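Flerar Ikus – grasp and place planning software for tabletop arms

Release 2.2 | updated 5 December 2019 | Download | Docs | Release notes | Forum

Ikus sits between your task code and your arm controller. You give it a scene and a goal, it gives back a grasp, a path and a place pose. Same API in sim and on the real cell. No teach pendant, no hand-tuned waypoints.

What you get

Planner core, C++ with Python bindings. Grasp sampler for parallel grippers. Collision checker that knows about the thing in the fingers, and not only the arm. Scene editor. Headless batch runner. Replay viewer with scrubbing.

What's new in 2.2

Held-object collision shapes are now updated after the grasp settles. Before, we used the pose from the plan, so a part that slipped or swung a bit was checked in the wrong place. Long thin items were the worst for this. If you padded your meshes to work around it, take the padding out.

Curved and tapered meshes get split automatically. Old splitter made one fat hull out of anything bent. New one keeps the hollow side open so the finger pads can get where they need to go. Slower on first load, cached after that.

Cylinders on their side are a proper support class. Upright and lying cans used to share one footprint and it gave some very odd clearances.

Place goals can be a region and not just a pose. Say "on the plate" and let the planner pick. Regions can be disks, boxes or any flat polygon.

Scene packs

The Kitchen pack ships with the standard license. Table, plates, drinks cans, sauce cup, fruit, slices. 159 start layouts, all randomized from one seed file so your numbers and ours can be compared. Arm and gripper models are swapped in the config, no need to touch the layouts.

Slices are the hard bit. They hang down out of the gripper, so the lift height that clears a can with a lime in hand won't clear it with a slice. Held-object checking is on by default in every layout of the pack. You can turn it off in pack.cfg to see how much difference it makes. 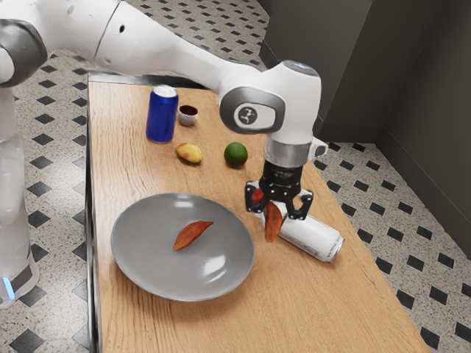 Forum post from a Carnegie pack user: clearance over the lying can was what sold us on upgrading, the old version kept routing the slice low and we had a hard coded lift on every move. Took the lift out, cycle is shorter. Would still like a per-object margin though, one global value is too blunt when you have cans and soft stuff on the same table.

Per-object margin is in the nightly build now. Key is margin_mm, goes in the object block, overrides the global one. Not in the scene editor yet so edit the file by hand. It should reach the stable branch in March.

Perception input

Ikus does not do detection. Feed it poses from whatever you run. Adapter for Dekano is included, others need a small wrapper, template in the docs. In sim you can use ground truth poses or add noise – position and rotation separately, per object if you want. Stale poses are dropped after 200 ms unless you raise the limit.

Occluded objects keep there last known pose and get a growing margin until they are seen again. Handy when the gripper itself is in the way of the view. Growth rate is a setting, zero turns it off.

Batch runner

Point it at a pack, pick a planner config, walk away. Writes one line per episode plus a replay file. Failures are tagged by stage: grasp, lift, transfer, place. Open any replay in the viewer and step through with the checker overlay on. Our own nightly run is 217 episodes on a single desktop machine, no GPU needed for planning. Rendering is another matter, turn it off if you only want the log.

Requirements

64-bit Linux. 8 GB memory for the core, 16 if you render. Python 3.6 or newer. Windows: viewer only for now.

Controllers

Position and velocity streaming. Torque mode is experimental, sim only, please don't ask support to enable it on hardware.

Licensing

Standard – 2 seats, Kitchen pack, email support.
Lab – floating seats, all packs including Carnegie, source for the grasp sampler.
Trial – full features, headless runner limited to one process.

Seats can be moved between machines from the account page. Offline activation on request.

Known issues

Viewer flickers on some integrated graphics, set vsync=1.
Place regions closer together than the gripper width can return a plan that is valid but ugly.
Scene editor forgets the last folder. Yes, still.
Noise seed is ignored if you set it after loading the pack. Set it befor.

Upgrading from 2.1

Config files carry over. Mesh cache does not, delete it. Old replays open in the new viewer but without the held-object overlay.

Get the trial | Compare licenses | Contact sales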